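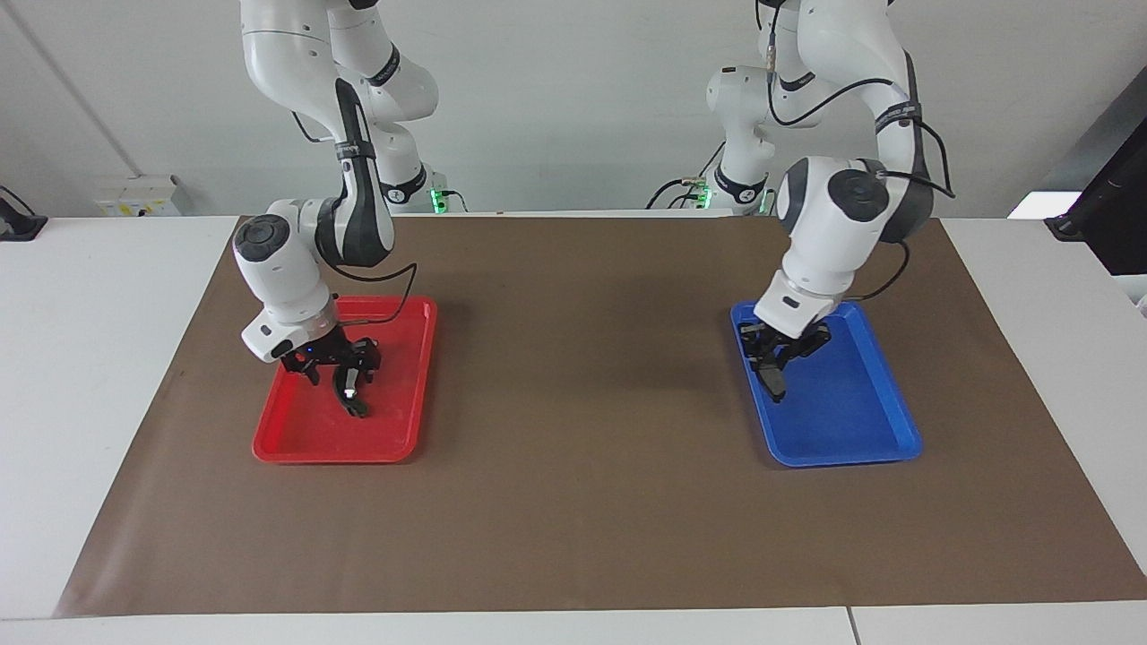 Handout 14, page 2

Workspace Layout and Tray Sorting
Course notes, Kastside Technical Workshop
Prepared by Thu Diệp

1. Scope

These notes cover the layout of a two-tray sorting table. Part sizes and labelling were dealt with in January and are not repeated. The written exercise at the end is to be handed to Định Doãn by Thursday, March 6, 2025.

2. Table covering

Cover the working area with brown paper before any tray is put down. Plain brown gives good contrast with both tray colours and with most small parts. Tape the corners only. A ridge in the paper will tilt a shallow tray and let round items roll to one side.

Replace the covering when it is torn or marked with old tray outlines. Old outlines are a common source of error — people line up to them without checking the plan.

3. Trays

The standard pair is one red and one blue, both rectangular and shallow, with a raised rim. Set them level with each other and leave a wide strip of bare paper between them. The strip is a working surface and must be kept clear at the start of each run.

The red tray goes with its long side running from front to back. Light scuffs on the inside are acceptable. Cracks in the rim are not, and a cracked tray should be taken out of use.

Both trays start empty. Check the corners, where washers and clips tend to lodge.

4. Colour and meaning

Colour has no fixed meaning in this course. Each exercise sheet states which items belong in which tray. In the Atton set, red takes rejects; in the Bakix set, red takes finished parts. Write the rule at the top of the record sheet before starting.

5. Recording

Enter each item in the order it is placed. An item moved from one tray to the other gets a second line, and the first line stays as written. The full Bakix set has 1,560 entries and is worked through over the whole term.

6. Exercise

Draw the table from above, to scale, with both trays and the strip between them. Mark where unsorted items will be put down. State in two sentences how the layout would change for a left-handed worker.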